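# Cirnville Makers' Workshop: Minutes of the Equipment Review Meeting

Saturday, March 31, 2018, in the upstairs room, the downstairs room having been promised to the quilters 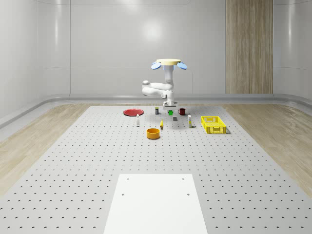

The chair opened the meeting at the second attempt, the first having coincided with the coffee. Minutes of the previous meeting were approved with one correction: the band saw was "retired," and the word "murdered" is to be struck out.

## 1. Matters arising

The laser cutter has its new exhaust hose. The old hose is still in the hallway. The member who said in the last minutes that it would be gone by now was reminded of this and said it would be gone by the next ones.

The label printer has been found. It was in the box marked "label printer."

## 2. Rolano simulation kit: report on the trial

The main business of the day. Members will recall that we took out a trial of the Rolano kit, which is sold by Nazari and lets a class program a robot arm on screen before anyone is allowed near a real one. The question before the meeting was whether to pay for it.

The education group reported first. They have run two evening sessions with the kit, both full. The practice table that comes loaded with the kit was considered a good one for beginners. It has a white arm at the back of a pegboard, with a plate, a mug, a bowl, a small banana, a yellow crate with an open top and various other groceries to move from one place to another. The group's standard first exercise is "put the banana in the crate," which sounds like nothing and took most of the first evening.

Points raised by those who taught it:

- The lesson plans are written for someone who already knows what a joint limit is. The group has rewritten the first one in English and will do the second if the kit is bought, and not otherwise.
- Students like the bowl. It is low and wide and gives them somewhere to miss into.
- The mug is a better teacher than the cube. Any approach works on a cube, more or less, but the handle makes people think about direction. One student gave up on the handle and programmed the arm to push the mug off the table, and asked if that counted. It was ruled that it did not.
- The bottle falls over. It falls over in a believable way, and the group wished to record that they had come to respect the physics.
- Resetting the table takes one click. The group asked that this be minuted in bold, having spent last June picking real dowels off a real floor. **Resetting the table takes one click.**

The electronics group was less happy. Their report ran to several pages and was taken as read by everyone who had not read it. In summary, they feel that a simulated arm never has a loose connector, a tired power supply or a cable somebody has rolled a chair over, and that students who start this way will be surprised by all three. The education group answered that the students were already being surprised by all three and that this was the reason for the trial. Discussion followed. Some of it was about the kit.

A member asked whether the room in the simulation could be made to look like our workshop. The walls are white and shiny and the floor is pale wood, and it was felt that this gave newcomers a false picture of the organization. The manual says rooms can be changed. No one had got to that chapter.

## 3. Cost

Nazari's quote is $800 for the year, covering up to two classroom computers at a time. A third seat costs extra and the quote does not say how much extra, an omission the chair described as "traditional." The secretary is to ask.

It was pointed out that the upstairs computers meet the kit's requirements and that the downstairs ones meet them in the sense that they turn on. Moving the classes upstairs would mean swapping rooms with the weaving circle, whose looms do not swap easily. A compromise was proposed in which the computers move and the people stay put. This was received as a novelty and sent to the building group for study.

The alternative is the Clillorier starter arm, a small tabletop machine that one member had seen at a trade show and brought a brochure for. The brochure was passed around. It has very good paper. The arm itself costs more than the Rolano trial and the year's fee together, before shipping, and would serve one student at a time while the rest watched. Against this, it is a thing you can touch. The electronics group asked for the brochure back at the end and it was not immediately produced.

## 4. Support

Members compared notes on getting help from Nazari. The first request, about a login that refused to log in, was answered the same afternoon. The second, about why saved programs opened with the gripper closed, was answered with a link to a page of 201 frequently asked questions, of which ours was not one. A follow-up got a proper reply and a fix that works if you save twice. The education group now saves everything twice and has stopped wondering about it.

The meeting agreed that this was average support, and better than we give.

## 5. Decision

Moved and seconded: that the workshop take the Rolano kit for one year at the quoted price, on condition that

1. the price of a third seat is obtained in writing before any money is sent;
2. the beginner course ends with at least one session on real hardware, run by the electronics group, loose connectors and all;
3. the rewritten lesson plans are put on the shared drive, in a folder with a sensible name.

An amendment to delete the words "loose connectors and all" was defeated. The motion passed, with the electronics group abstaining in a manner that was noted. The Clillorier arm is to be looked at again when the budget is.

## 6. Other business

The refrigerator was raised again. See previous minutes, and the ones before those.

A request was received for a class on picking up eggs with a robot. It was asked whether the kit has eggs. The education group will check.

The quilters sent up a note asking if whoever was stamping could stop. The meeting took the hint and closed.

## Actions

- Secretary: write to Nazari about the third seat.
- Education group: second lesson plan; eggs.
- Electronics group: outline for the hardware session, shorter than the report.
- Building group: computers, looms.
- Whoever has the Clillorier brochure: return it.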